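**Ticket 887: Two-finger gripper vs. suction cup, bin picking cell**
Project: Lusuvness
Site: Clirbridge lab
Status: open (gripper question mostly settled, cable question not)
Opened: 20 December 2019

### Problem as first reported

The suction cup we've been using on the big arm loses mesh and crinkly things. It's great on flat plastic. Give it a box lid and it will carry that lid all day. But anything with holes in it leaks air, anything that crumples breaks the seal, and the controller then sits there waiting for a vacuum reading that never comes. After 5 seconds it throws a timeout and the arm goes home with nothing.

Requested: try the Engelbrecht two-finger gripper on the same arm, same bin, same kind of mixed objects, and log what happens.

### Setup

- Arm, controller and camera unchanged from the suction runs
- Gripper: Engelbrecht two-finger, small soft tips
- Bin: the deep gray metal one, clamped at the corner
- Objects: mixed household and office stuff, a few at a time
- Speed limited to the slow profile for the first session

Tool data had to be entered again from scratch. The Engelbrecht sits lower than the cup and the center of mass is off to one side, so please don't copy the old tool file and change the length. I tried that first. The arm complained about load on the wrist axis as soon as it tilted, and it was right to.

### Log

**Run 1.** Gripper opens and closes from the pendant, but not from the picking program. Output was mapped to the old vacuum valve. Remapped it, rebooted the controller, fine.

**Run 2.** First real picks! Small boxy things come up without any fuss. The tips are soft enough that the object settles a little as they close, and you can be off by a few millimeters and still get a hold. With the cup, being off at an edge meant no seal at all. I'm really impressed with this.

**Run 3.** Failed on everything lying flush against the front wall. The fingers need room on both sides of the object and the wall takes one side away. Turned the wrist a quarter turn so the fingers close along the wall, and that fixed the long objects. Short ones are still a coin toss.

**Run 4.** Gripper reports "object held" with nothing between the tips. The threshold was set so loose that the fingers touching each other counted as a grasp. Tightened it. Now a thin thing (a card, a folded bag) sometimes reads as empty when it's there, so this setting will need a second look. For the moment I prefer the false empties, they only cost us a retry.

**Run 5.** Camera trouble, and this one took most of an afternoon. The depth picture is full of gaps wherever the metal floor shines, and the planner fills those gaps with imaginary objects. The arm went down very confidently to pick up a reflection. Lowered the exposure, turned off one of the overhead lamps, and told the planner to ignore anything flatter than 12 mm. That last change also hides thin objects, which I know is going to annoy somebody. It's a stopgap.

**Run 6.** Long run, left it going on the slow profile with somebody at the stop button. It made 289 pick attempts before I ended it for the cable reason below. No controller faults the whole time, which never once happened with the cup installed.

### The cable question

The gripper brings extra wiring with it, and all of that has to get past the wrist. We route it along the outside of the arm, strapped near the joint, with a generous loop so the wrist can turn. The loop is the bit I worry about. When the arm reaches deep into the bin with the wrist turned, the loop swings out and I've heard it brush the bin wall. I haven't found any damage on the jacket so far.

Things tried:

1. Shorter loop. Stops the brushing, but pulls tight when the wrist goes past its quarter turn. Went back.
2. Limiting the wrist to one direction in software. Works well, and the planner doesn't seem to mind. We lose a few approach angles in the left corner.
3. Moving the strap farther up the arm. Better than I expected, and I'd like to combine it with number 2.

A proper cable guide would be the grown-up answer. Lerkdale has one on their cell and I've asked for the part number.

Loop and tool over the bin, with the glasses against the front wall and the calculator beside the scoop:

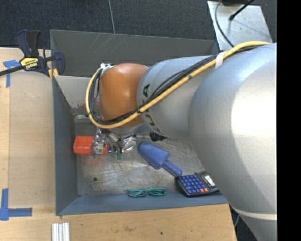 **Comment from Lerkdale:** Our loop did the same until we took the slack out above the strap and left it all below. Mark the cable with a bit of tape at the strap before you start, then check it after an hour. If the mark has crept, the strap is too loose and the loop is growing while you work. As for the guide, it's good, but it adds enough width that we had to redo our collision model, so budget for that. One question back to you: are you closing at full force? We got far better results on bags and eyeglasses at less than half, with a slower close.

**Reply:** Good tip on the tape, doing that today. And yes, full force! I had left it at the factory value and never thought about it. Will drop it to half and rerun the soft and thin objects before touching anything else.

### Cup or fingers?

For this bin and these objects I'd go with the fingers, happily. They hold things the cup can't, and the picking program got simpler once the vacuum wait was gone. The cup is still the better tool for wide flat objects, and for anything jammed in a corner where two fingers can't fit. I would love to try a combined tool with a small cup between the fingers — Engelbrecht lists one, though I don't know what it weighs.

### Still to do

- Rerun thin and soft objects at half force
- Second look at the "object held" threshold once the force is settled
- Tape mark on the cable, check after one hour
- Wrist limit plus higher strap, both together
- Find a matte liner for the bin floor so the lamp can go back on
- Ask Engelbrecht for the weight of the combined tool
- Save the new tool file under its own name, and leave the suction one alone

Leaving this open until the cable items are done. If you use the cell in the meantime, stay on the slow profile and keep the one-direction wrist limit switched on.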